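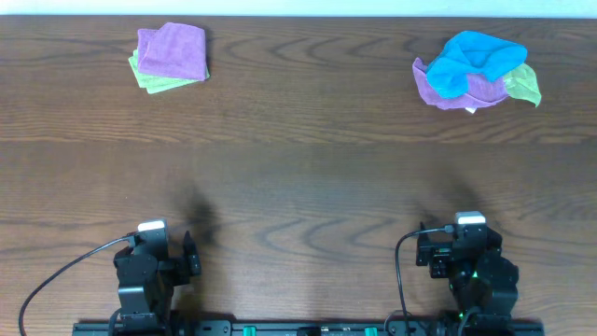 Ticket 392. Grevari hymn player, Cunmont chapel. Fault as reported: the player stops before the last verse of some hymns while the congregation is still singing. The unit holds 600 hymn tunes on an internal card and is worked from a front panel with a number pad, a verse count button and a tempo dial. Audio goes by a single lead to the Inex amplifier in the vestry. The first thing tried was cleaning the panel, as two of the buttons had been slow to respond. Dry microfibre only, no spray. The purple cloth is for the buttons and display, the green one for the case and the amplifier, and they go back folded with the purple on top. Cleaning improved the buttons and made no difference to the fault.

Opened: 22 June 2019
Logged by: Siham Karaki
Assigned to: Ruba Najjar
Priority: normal (piano available as a fallback)

Entry 1, S.K.
Fault seen on "Abide with Me", set to five verses. Player gave the introduction and four verses, then the closing chord. Display showed END. Repeated with the same result. "The Day Thou Gavest", set to five, played all five. "Be Thou My Vision", set to four, played three.
Panel cleaned as above. Player restarted at the wall switch. No change.

Entry 2, R.N.
Please confirm the firmware version (hold the verse button while switching on) and whether the introduction is set to "full" or "last line". Please also check whether the fault follows the hymn or the slot. Each Sunday's hymns are stored as a service list, and it matters whether they were entered fresh or copied from an earlier list.

Entry 3, S.K.
Firmware 16. Introduction set to "full" on the two hymns that fail and "last line" on the one that works. The list was copied from Palm Sunday in April and the hymn numbers changed. I have not tried a fresh list.

Entry 4, R.N.
Two possible causes, then. Test them separately:
a) Keep the copied list. Change the introduction on "Abide with Me" to "last line". Play through.
b) Make a new list. Enter "Abide with Me" with the introduction on "full". Play through.
Do not change the tempo between tests. Leave it at 100.

Entry 5, S.K.
Test a: five verses played. Correct.
Test b: five verses played. Correct.
So "full" works in a new list and fails in the copied one. I ran test b twice to be sure. I also went back to the copied list, set the introduction to "full" again, and lost the verse again.

Entry 6, R.N.
That agrees with a fault in how the player copies lists. When a list is copied, a full introduction is counted as a verse. When it is entered by hand, it is not. The last-line introduction is too short to be counted either way. The verse count on the display is the number requested, not the number the player will give, so the error can't be seen from the panel.
Workaround: do not copy lists. Enter each service from new. If a list has to be copied in a hurry, set every introduction to "last line".
Adding one to the verse count also works, but I would not use it. Anyone who later edits the hymn in that list may clear the error, and you will then have a verse too many with nothing to sing to it.

Entry 7, S.K.
Morning service entered from new. Four hymns and the doxology, all complete. The organ tone was heavy in the bass on the last hymn. Is this related?

Entry 8, R.N.
Not related. Check whether the 16 foot pedal stop is on in the general settings. It stays on after a restart. If it is wanted for the final hymn only, set it against that hymn in the list.

Entry 9, S.K.
It was on. Now off, and set for the final hymn only. Sound is acceptable from the back pews. Card with the workaround taped inside the lid.

Status: closed with workaround. Reopen if a verse is lost from a list entered by hand.

Comments (3)

nasrallah_bass
Same trouble with ours. Deleting the old Easter list and typing it in again fixed it. Took most of an evening.

Pew Four
Does it affect psalm chants? We copy those every week and the pointing has gone wrong more than once.

S. Karaki
Chants have no introduction on this model, so I would not expect it. Yours may be a separate fault. Please open a new ticket and give the firmware version.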